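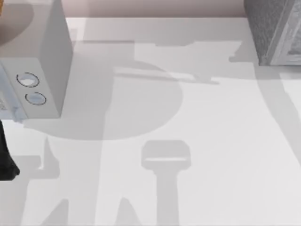 Right, thread on how I set up a simulated twin of a robot cell, and why I always do the dull jobs first! The cell is the one at Dirkby, a single arm with a gripper working over a plain table, and the twin lives in Custeck so I can try things without stopping the real one. I've left every shadow switched on, and I love what they give me — that T-shaped one near the bottom, with the paler stripe across its head, is crisp enough to use as a reference when I'm lining up the light.

**2/** First job is always the base. If the arm's base is off in the model, everything downstream is off too, and you'll spend days blaming the gripper. I measure from the table corner to the base plate on the real cell, twice, then type it in once. The old file had it out by 19 mm. Nineteen! No wonder the place points never matched.

**3/** Second job: table height. Sounds silly, but tables get shimmed, feet get wound up and down, someone swaps a top. I take it at all the corners with a height gauge and use the highest reading for the collision surface. The gripper can stop a whisker early. It can't stop a whisker late.

**4/** Then the tool point. My method on the real arm is a sharp pin fixed to the table, and you bring the tool tip to it from different angles until the numbers settle. Put the kettle on, it takes a while. When it comes good it feels brilliant, because you can swing the wrist all round that pin and the tip just stays there.

**5/** Lighting next (my favourite, can you tell). The Dirkby cell has an overhead camera for finding parts, and it used to go looking for parts in the arm's own shadow. So in Custeck I move the lamp first and watch where the dark patches fall through the whole pick. Last round I went through 68 lamp positions in an afternoon. On the real cell that's a week on a stepladder.

**6/** The one I kept puts most of the shadow behind the pick area when the arm is at its wait position. There's still a bit of dark under the wrist on the way down, but the camera has already taken its shot by then, so it doesn't matter.

**7/** Dry runs! I do 123 cycles in the twin with the part position nudged each time, and I log every near miss with the table or the fixture. Anything closer than 2 mm gets a new waypoint. Then the same program goes to the real arm at crawl speed, with my hand on the stop button.

**8/** Looking after it: Yalçınkaya supplied our gripper fingers and they do wear, so every time a pair gets changed I redo the pin check and update the twin the same day. Same day is the rule. A twin that's a month behind is just a nice drawing.

**9/** Bonus tip for anyone using the Dollasico export — check your units before you import. Mine came in as metres and I had a gripper the size of a bus.

**10/** Next up is the cable run, which I've been putting off. Modelling floppy things is hard and I'm still learning. If you've found a decent way to do hoses in Custeck, please tell me, I'd love to see it!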